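Notebooks > Genport bench > Flat pieces > July

Print this page | E-mail this page

Tuesday, morning

Continued from the previous entry. Job is still the translucent set from Flirnent: how the pieces sit on the tan top, how well the edges can be picked out by eye, and what to do about dust and finger marks.

Pieces checked against the packing slip. One small triangle short, same as last time. Surfaces wiped with a dry cloth only. The Nosgate wipes leave a faint haze on the translucent colors, visible when the piece is tilted toward the window, and I have moved them to the other shelf so they don't get used by habit. They are fine on the opaque pieces.

Flatness: each piece laid down on the top and pressed at the corners with one finger. Two rock slightly. Turned over, both still rock, so a twist and probably not a simple bow. Put them under a 200 g weight overnight in the Chala box with paper either side. No change this morning. Left them in for longer.

Edge visibility is the main complaint. The top has a mottled, marble-like pattern, and a thin translucent piece lets enough of it through that the outline goes soft, more so on the clear and the yellow. Pink holds up best of the ones tried so far. Laid diagonally with the point angled down, the pink triangle can be found from a standing position without hunting for it. The yellow can't, at least not by me before coffee.

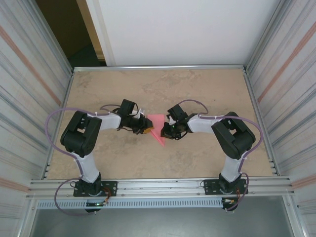 Sumeya Alemayehu thinks the pattern is getting too much of the blame. Her view is that the thin edge is what makes these hard to see, and that a plain white top would lose the clear pieces even faster than the tan one does. She would keep the top as it is and run a colored line along the edges with a paint marker, clear and yellow first, then see whether anyone still complains.

Fair point on the white. I tried a sheet of printer paper under the clear square and it more or less vanished. Dark gray card was better for clear and yellow, worse for blue. No single background suits the whole set. Against the marker: it adds a ridge at the edge, and these pieces are thin enough that a ridge may matter when they are stacked. Will mark one yellow triangle and stack it with unmarked ones before doing any more.

Picking up by hand, short note. A thin piece lying flat gives a fingernail very little to work with. Sliding it to the edge of the top works every time but spoils the placement. Pressing one corner lifts the opposite one only on the two that rock, which is the single thing in their favor. On cloth all of them come up easily.

Static: after a dry wipe the larger pieces pull lint back within minutes. Resting them for nearly 4 hours in the closed box helped. Wiping less would probably help more.

To do
- Write to Flirnent about the missing triangle. Quote the slip, they asked for it last time.
- Paint marker on one yellow triangle, let dry, stack test in a pile of 7.
- Look at the two twisted pieces again on Friday. If still rocking, bag separately and label.
- New paper for the Chala box, the old sheets have grit in them.
- Ask Sumeya which marker she had in mind.

Afternoon: marker found in the drawer, dried out. Ordered another.

Print this page | E-mail this page

Contact | Copyright Genport bench notebooks | Back to top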